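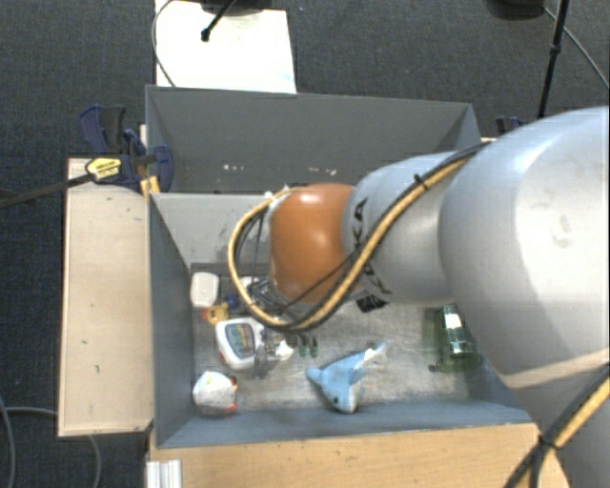 文:リヤ・テショメ(Liya Teshome) 鉄道車両担当ライター

ブロヴロウの機関車整備工場が年に一度の公開日を設けたので、7月に行ってきた。駅から工場の正門までは線路沿いに歩いて着く。開門は午前10時で、私が着いたときには門の前にもう列ができていた。受付で名札とヘルメットを受け取り、見学順路の入った紙を一枚渡される。

順路は部品倉庫から始まる。棚には制輪子や空気ホースが並び、奥に主電動機が六台、木枠に載せて置いてあった。六軸機一両分である。札には巻線をやり直した日付と担当者の印があり、二台だけ印がなかった。絶縁試験の結果待ちとのことだった。

次が主建屋で、今回の目当ての2741号機が二番線に入っていた。電気式ディーゼルの六軸機で、もとは貨物専用に造られ、今は砕石列車と臨時の入換に使われている。ボンネット側面の点検扉がすべて外され、機関と主発電機のつなぎ目まで見えた。塗装は途中で、運転室の前面だけ下地の灰色が残っている。

説明してくれたのは整備主任のティペネ・ブライト氏である。氏によると、この形式は四軸の姉妹機とほとんどの電装品を共用しているが、台車まわりだけは互換性がない。制輪子の吊り金具も寸法が違い、倉庫で取り違えが起きたことがあるので、今は六軸機用に黄色の荷札を付けているそうだ。2741号機は前回の全般検査の後、第三軸の軸受温度が高めに出る癖があり、今回は台車枠の測定からやり直している。

測定の様子も見せてもらえた。台車は車体から抜かれ、定盤の上に据えられていた。四隅の高さを測って記録用紙に書き込み、同じ作業を別の人がもう一度行う。二人の数値が合わなければ最初からになる。地味な作業で、見学者の多くは五分ほどで次へ移っていったが、私はここに一番長くいた。

午前11時半から、構内の試運転線で入換機の添乗があった。線路の長さは800メートル、速度は歩くのと大差ない。定員は一回に四人で、整理券は午前のうちになくなった。私は午後の最後の回に乗った。運転室の床が思ったより高く、乗り込むときに手すりの位置を探すことになる。ノッチを一つ入れると、少し間を置いてから機関の音が上がり、それから動き出した。終端の手前で単独ブレーキだけを使って止める。運転士は戻りの発車前に必ず後方の係員の旗を確認していた。

昼は食堂が開放され、カレーと麺の二種類が出た。席は足りておらず、外の枕木に腰かけて食べている人も多かった。食堂の壁には古い運用表が額に入れて掛けてある。80年代のもので、ペルケロ貨物線に同形式が一日三往復入っていたことが分かる。現在は一往復で、秋の改正では曜日限定になる予定だと聞いた。

午後は旧転車台を見た。直径が足りないため六軸機は載せられず、四軸機と小型の入換機にしか使えない。この日は入換機を一回転させる実演があった。電動機は故障したままで、六人がかりで棒を押して回した。半周したところで一度止め、ロックピンの受けに油を差してから再開している。

売店では廃車から外した銘板や計器が並んでいた。速度計は300番台の入換機のもので、値札を見て買うのをやめた。代わりに、工場が自分たちでまとめた台車検査の小冊子を買った。図面は手描きの写しで読みにくい箇所もあるが、軸箱まわりの隙間の許容値が形式ごとに表になっていて、手元に置く価値はある。残部は少なく、増刷は決まっていないそうだ。

気になった点も書いておく。主建屋の説明板は文字が小さく、柵の外からだと半分も読めない。また、順路の矢印が転車台の手前で途切れており、塗装場のほうへ迷い込む人が何人かいた。係員に聞けばすぐ教えてくれるが、午後は係員の数が減る。

2741号機は、台車を戻した後にまず単機で試運転を行い、問題がなければ砕石列車に復帰する。時期について主任は、軸受の部品が届いてからとしか言わなかった。工場の公開日は来年も同じ月に行う予定で、添乗の整理券は事前申込みに変わるとのことである。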